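Four toilets, one tile floor: bathroom practice room opens at the Umbridge center

If you have ever wanted to try out a toilet before living with it for the next twenty years, there is now a room for that. The Umbridge Home Skills Center opened its bathroom practice room on Feb 13, 2019, and the place is already getting plenty of use!

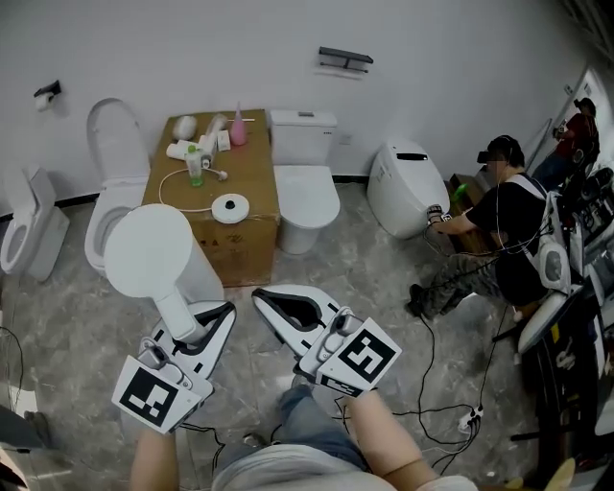
The idea came from Wekesa Chege, who teaches the center's home care classes and had grown tired of explaining bathroom cleaning with a slide show. "People would nod along and then go home to a toilet that looked nothing like the one on my slide," he said. "The lid comes off differently, the button is somewhere else, the base has a shape you have never had to get a cloth around. So I asked for real ones."

He got them. Four toilets stand along the white walls on a gray marble-patterned tile floor, and they are a nicely mixed bunch. There is a one-piece model with the flush button on top of the tank, and a smart toilet with a rounded body and no tank at all, which has turned out to be the star of the room. Lids can be left up or down, so a class can go from one to the next and get a feel for each.

The furnishings are simple. A big cardboard box does the job of a table in the middle, with toilet paper, a pink spray bottle and a clear bottle with a green cap set out on top. Chege says a proper cart is on the wish list, but he is in no hurry. The box is the right height for people working on their knees, and when it gets tatty there is another one by the wall.

The room was paid for with a $3,000 grant from the Plisow Fund, which backs small adult education projects in town. Wongsuwan Plumbing Supply helped with delivery and gave the center a good price on the fixtures. None of the toilets is hooked up to water, and that was a deliberate choice. It kept the cost down, and it means the whole lot can be pushed to new spots for a different lesson.

And the lessons are good fun — more than you might expect. The first one, called Start at the Top, covers the order of work: tank, lid, seat, rim, base, then the floor. The second is all about the awkward places, such as the hinges and the narrow strip between the bowl and the wall. A third class looks at paper, refills and the small bin, and how to set up a bathroom so that a person with sore hands or a stiff back can reach what they need. Each class runs for 77 minutes, an odd number that Chege arrived at by timing himself and then adding a coffee break.

Roughly 100 people have put their names down so far. Many are new home care aides, but there are also landlords, a few college students in their first apartments and one couple who are redoing their bathroom and could not agree on a tank. (They came to the preview evening and still have not agreed.)

Chege is especially keen on the smart toilet. "A lot of aides meet one for the first time in a client's home and they are scared to touch it," he said. "Let them get up close to it in a class, ask every question they have, and the next time it's just another bathroom."

There is more on the way. In April the center plans to start Aria, an evening series for family members who look after an older parent at home. It will use the same room and will add a session on moving around safely in tight spaces, with grab bars on loan from Wongsuwan.

Classes cost $5 each and cleaning supplies are included. Wear something you can kneel in, and bring your own gloves if you are fussy about the fit. Sign up at the front desk of the Umbridge center or call during office hours. Groups are welcome, but ask early — the room is a cozy one, and the evening spots go first.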